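Zovwood Parish
Questions about Baptism and the Parish Registers

Who may ask for a baptism at Zovwood?
Any parent or legal guardian living within the parish boundaries may apply. Families from neighbouring parishes are welcome to apply with a letter from their own pastor.

How much notice is required?
Applications should reach the parish office at least 12 weeks before the preferred date. Baptisms are not celebrated during Lent, and none are scheduled in July while the clergy are on retreat.

What preparation is expected of parents?
Parents attend 3 evening sessions in the Van den Broek Room, beside the sacristy. Godparents are encouraged to attend the last of these. Parents who completed the sessions for an older child within the past few years may ask to be excused.

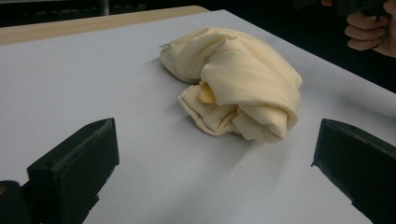

Sessions are led by Trinity Baptiste, Pastoral Associate, and are offered in English. Families who would be more comfortable in French should tell the office when they apply, and a separate meeting will be arranged.

Who may serve as a godparent?
A godparent must be a confirmed and practising Catholic, at least sixteen years of age, and may not be the parent of the child. One godparent is sufficient. A baptized member of another Christian community may be named as a witness alongside a Catholic godparent.

What should the child wear?
White or cream clothing is customary. A family gown may be used, but a simple garment is equally suitable. Clothing should open easily at the neck so that the child can be anointed.

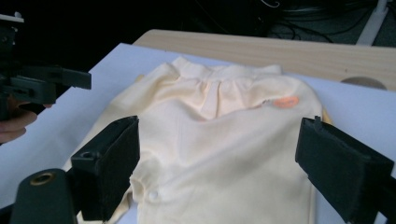

Infant garment in pale cream knit, with gathered cuff.

Is there a fee?
There is no charge for the sacrament. Offerings may be placed in the envelope provided with the application form.

May photographs be taken?
Yes, from the pews. Please do not use flash or enter the sanctuary.

How can I obtain a baptismal certificate?
Write to the Registrar, Tineke Van Wijk, giving the full name, date of birth and parents' names of the person baptized. The registers at Zovwood also include those of the former mission churches at Windis and Tralov. The Windis register contains 186 entries; its first pages have suffered water damage and cannot always be read. Certificates are mailed to the applicant and are not sent by email.

Are the registers open to family historians?
The original volumes may not be handled. Written requests are answered as time allows, and recent entries are released only to the person named or to a legal guardian.

Page revised 13 June 2020. Enquiries may be left at the parish office during regular hours.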